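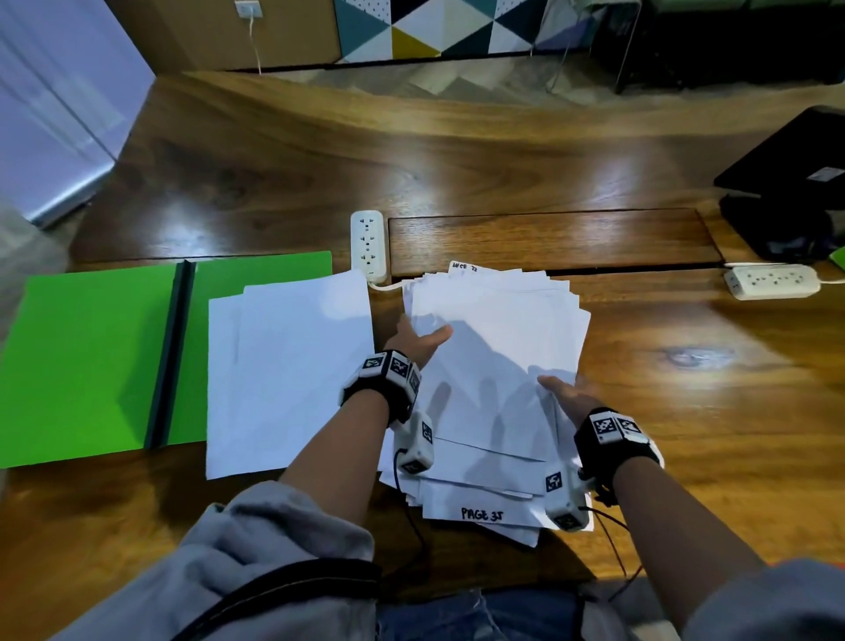

Forkum is a robot we are building at the Golludside workshop, and its job will be to tidy paper. It has two arms and no idea what to do with them yet. Before a robot can learn a job, people often do the job first, many times over. To tidy a messy pile, a person can press down with the left hand and hold the corner of the stack with the right. The black straps on the wrists carry white blocks with black-and-white square patterns. A camera can find those patterns easily, so the computer can work out where each wrist is and which way it is turned.

Why is paper hard?

A wooden block keeps its shape when you pick it up. Paper bends, slides and sticks to the sheet under it. Our practice pile has 311 sheets. Some have a page number written by hand, like "PAGE 35", and some have printing on them.

Tín Võ wrote the program for the arms. He split the job into three parts: find the edge of a sheet, pinch it, and move it to the stack. Pinching is the part Forkum gets wrong most. It often picks up two sheets at once.

Look at how a person holds one page. The thumb goes in front and the fingers curl behind. 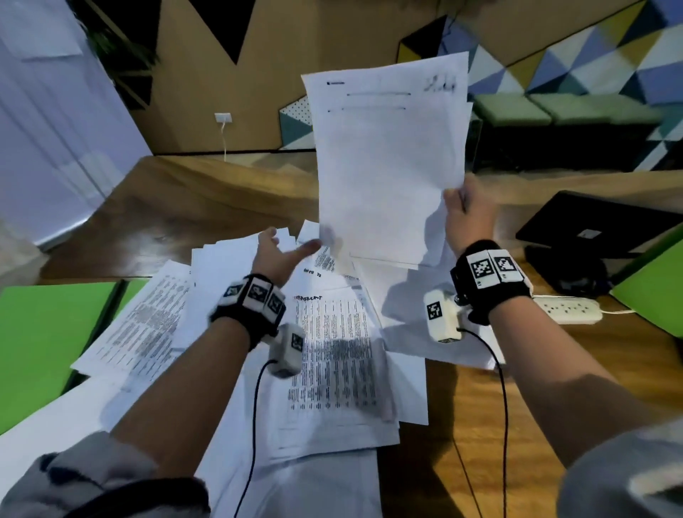

What does the robot's hand look like?

Forkum's hand has two fingers with rubber tips. Vasiliki Deligiannis cut the rubber from an old bicycle tube. Smooth plastic tips slipped, and sandpaper tips scratched the pages.

Try it yourself

Put on thick mittens and pick up one sheet from a pile of paper. Then try it with bare hands. What can your fingertips feel that the mittens hide?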